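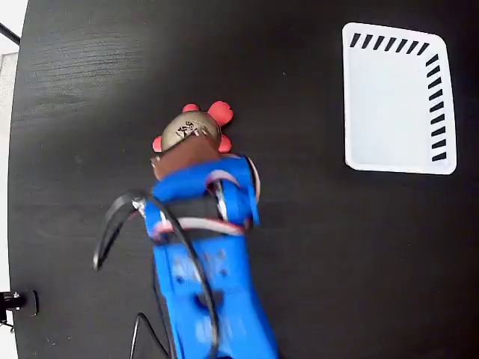
A blue robot arm grips a small plush toy beside a white tray.

Sollberg budgets for 16 more tabletop robot arms

SOLLBERG, 5 May 2018 - The Sollberg school district plans to buy 16 small robot arms for its two middle schools, with delivery set for August, according to the equipment plan released this week.

The plan lists each arm kit at $372, including motors, cables and a table clamp. Power supplies and spare parts are on a separate line, with $2,312 set aside for the first school year. The largest item there is replacement motors, followed by cable sets and gripper fingers.

The blue plastic parts would be printed at the district's Stirkel Street workshop, where students are already using an arm for pick-and-place exercises with soft toys. The district considered ordering finished arms from Kivberg but dropped the idea over the cost of shipping and the wait for repairs.

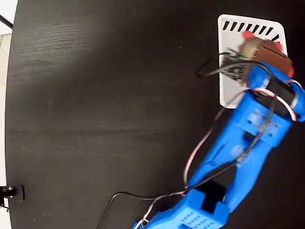

The arm reaches over a round black table, with its gripper above a striped white card.

Workshop staff asked for longer table clamps and a better way to route cables, and both changes were added to the order. They also asked that one complete kit be kept in storage at each school.

Saha, the supplier chosen for the motors, has agreed to hold its price until the end of August. The district said it will place the order in two parts and review repair costs before paying for the second.

The arms would be shared among 56 students in the elective robotics course. The school board is expected to vote on the plan at its next regular meeting.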